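Ceramic coating (automotive)

Last updated: August 26, 2026

A ceramic coating is a liquid product applied to the outside of a car, where it cures into a thin, hard, clear layer over the paint. Most are based on silica compounds carried in a solvent. They are sold by detailing shops as a longer-lasting replacement for wax, and a great deal is claimed for them, some of it with little support.

Composition and application

The word "ceramic" is used loosely in the trade. Products sold under it range from professional formulas with a high solids content to spray bottles that contain a small amount of silica and a large amount of water. Labels seldom allow a buyer to tell one from the other. A percentage printed on the front may refer to the raw ingredient, the finished liquid or the cured film, and makers do not always say which.

Before coating, the paint is washed, cleared of bonded dirt with a clay bar and usually polished. The coating is then spread over one panel at a time and wiped level before it hardens. Much of the visible improvement comes from the polishing. A car that has been corrected and left bare will look nearly the same on the day of collection, a point that before-and-after advertising tends to skip.
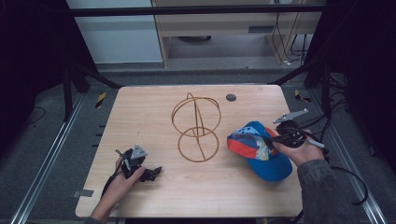

Curing times vary by product. Many shops keep the car indoors overnight and advise against washing it for the first week or so. Streaks left by uneven wiping, known as high spots, have to be polished out once they set, and the affected area coated again.

Claimed benefits

Water beading is the effect most often shown to customers. It does happen, and it can make washing easier, but beading is a poor measure of protection. Beads that dry in the sun leave mineral spots, and a coating that has stopped beading may only be dirty.

Scratch resistance is a weaker claim. Hardness is commonly quoted as "9H," a grade from the pencil test used on paints and films. It is not the mineral scale, although sales material often lets the two blur together. A layer this thin may reduce light wash marks. It will not stop stone chips, keys or the brushes of an automatic car wash, and paint protection film, a much thicker product, is the usual choice for that purpose.

Durability and warranties

Advertised lifetimes run from 2 years to "permanent." Few of these figures come with a published test method. Warranties usually require yearly paid inspections, exclude water spots and bird droppings, and cover only a fresh application of the same product – terms that leave rather little to claim for.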